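To: cell-maintenance list
From: Abelardo Villca, Technical Services, Lastolside
Date: May 24, 2025
Subject: Re: Bin position and cable dressing on the picking cell

Dear colleagues,

Gaëtan Marchal raised three points following the April service at the Fenier site. His message is quoted in the relevant part, and the replies are given under separate headings so that they may be filed with the cell record.

Gaëtan Marchal wrote:
> After the last bin change the arm stopped twice on the approach to
> the near wall. We re-taught the pick height and the stops ceased,
> but I would like to know whether the bin had moved. Secondly, the
> cable loop at the wrist seems generous to me. Thirdly, is the wear
> inside the bin a reason to replace it?

The present arrangement is as follows. The sheet-metal bin stands on the wooden tabletop with a bar clamp at its left rim, and the blue tape on the table remains the reference for anyone setting up the cell. The wrist cables are tied in a bundle and brought up around the left side of the orange joint to the small bracket. Test blocks are left in the bin for the pick check.

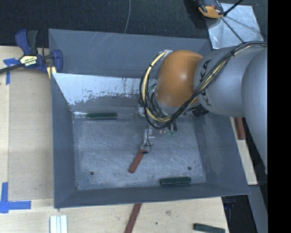

1. Bin position

Before the pick height is altered, the bin is to be compared with the tape marks and the clamp tightened by hand. A shift of 2 mm is sufficient to bring the gripper too close to a sloping wall. If the bin has moved, it should be returned to its marks and the original pick height restored. Please do not correct for a displaced bin in the program – the next operator will have no means of knowing that this was done.

2. Cable dressing

The loop should not be shortened. It allows for full rotation of the wrist, and the ties are to be checked every 128 operating hours. Replacement ties should be fitted in the same places and trimmed flush. With the arm in manual mode, turn the wrist slowly to both limits and confirm that the bundle does not catch on the gripper or the bin rim.

3. Condition of the bin

Scratches and bare metal on the floor and walls are acceptable. A raised burr or a bent rim is not, and in either case the bin should be sent to the Sepúlveda workshop. Any replacement requires a fresh calibration and 19 test picks, recorded on the Ganer sheet.

Gaëtan, kindly confirm which pick height is now stored in the controller and whether the earlier value was kept. The next service visit will begin with that comparison.

Yours sincerely,
Abelardo Villca
Technical Services, Lastolside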